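March 4, 2020

Second day with the Mura arm on trial. Consolacion Aquino came by at nine with the revised quote and left before lunch.

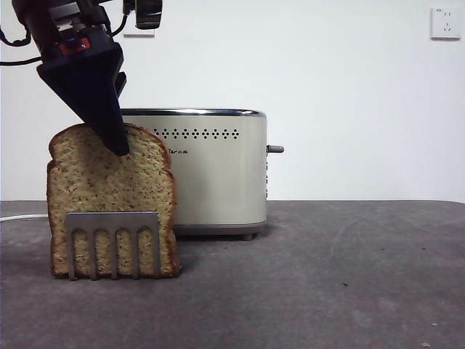
We kept to the toast job all morning. The rep from Chaturvedi says bread is a fair test for a light-duty arm, and I agree. Bread crushes if the grip is set too high and slips if it is too low. The seeded slices are worse than the plain ones. I dropped the grip force to 60 percent, then went back up to 70 after lunch and left it there.

The metal holder with the slots is a good idea. With the slice standing up, the arm can come down on it from the top. Lying flat on the table was hopeless yesterday and I don't plan to try it again. I'd still like a softer tip on the gripper. Priketti sells a pair for 200 dollars, and I wrote to ask if they fit this mount – no answer yet.

Setup took less time than I expected. The manual is thin, and the section on saving positions has two pages in the wrong order. The teaching screen is fine once you find the menu for speed. Default speed is too fast for food.

The quote is nearly 3,000 dollars for the year, with service but without the gripper tips. Ekby was cheaper in October, but they wanted the whole amount up front and the support line was only open mornings. I told Consolacion I would decide after the trial.

Tomorrow: the toaster lever, then bagels if there is time. Need to buy more bread. Also ask about a longer cable and whether the trial can run through next week.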